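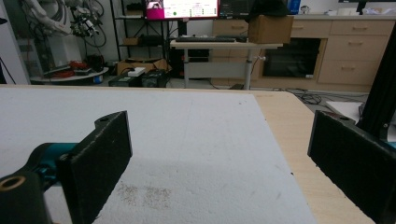

操作台及白色泡沫板，后方为工作区与木色柜列

09/04/2018　项目日志

本学期机器人课程项目于本日进入实操阶段。课题为柔性织物的双手夹取与放置，指导教师为普里特·瓦纳格斯（Priit Vanags），记录由本人负责。本组代号Miranda，邻组代号Marlow，两组共用实验室，各自提交报告。

上午先行宣读安全须知，并核对登记表。手持夹爪沿用上届Arkier小组的设计图，连杆与手指部分未作改动，仅重新整理了走线。瓦纳格斯老师要求全体成员在首次操作前熟悉手指的开合行程，并各自完成10次空夹练习。本人练习时用力偏急，经提醒后有所改善。

练习结束后转入织物夹取。按照任务书，操作者须先使手指对准帽顶，再缓慢下压，待布料起皱后方可闭合。

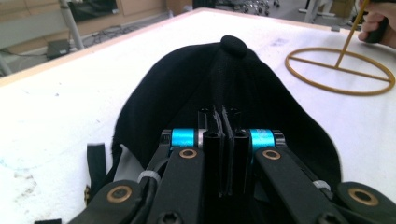
夹爪手指抵于黑色帽子顶部，右侧为带横杆的圆环

关于对准一项，组内意见不一。富尔亨西奥·贝尼特斯（Fulgencio Benítez）同学主张从帽檐一侧入手，理由是边缘较薄，易于夹持；本人则认为帽顶缝线交汇处便于辨认，宜作为统一的起始位置。经讨论，暂定以帽顶为准，边缘夹取列为补充项目，留待9月下旬进行。

午后进行双手配合练习。该项难度明显高于单手操作：两手须保持间距，线缆不得压于肘下，坐姿亦影响手腕角度。贝尼特斯同学对此颇有心得，建议左手夹持时右手先停稳，再行靠近。此条已写入本组操作规程。
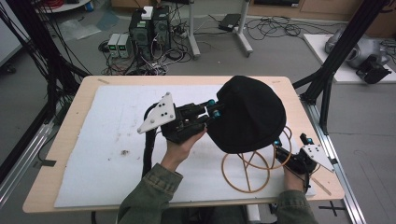
双手夹爪配合操作，左侧夹爪夹持黑色针织物

按课程安排，每组须提交20段完整操作记录，配2000字说明一份。本组说明由贝尼特斯同学起草，本人负责校订及术语统一。初稿中“夹持”“抓取”两词混用，已商定一律写作“夹持”。Omport杯校际赛的报名材料亦须同步准备，瓦纳格斯老师嘱咐不得因参赛而压缩课程作业的时间，本组表示遵照执行。

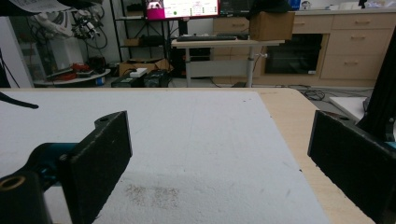 台面管理是本人今日与老师商议的另一事项。本组原无书面规定，用具摆放全凭操作者习惯，换人之后往往须重新布置。泡沫板近中央处有一片褐色斑点，本人提议以其作为临时参照，织物起始位置一律避开该处，以免在记录中与深色布料的边缘相混。老师认为可行，但要求正式记录前另定标记，并将位置绘入报告附图。线缆走向亦应一并绘入，此图由本人于下次课前完成。

个人方面，本日所得主要在于对操作节奏的认识。以往偏重程序编写，对手部动作缺乏耐心，闭合手指时常早于对准完成。下次练习拟先放慢速度，由贝尼特斯同学在旁口述步骤，2人轮换进行。

待办：校订说明初稿；绘制台面布置图；向Marlow组询问边缘夹取的经验；领取Omport杯报名表。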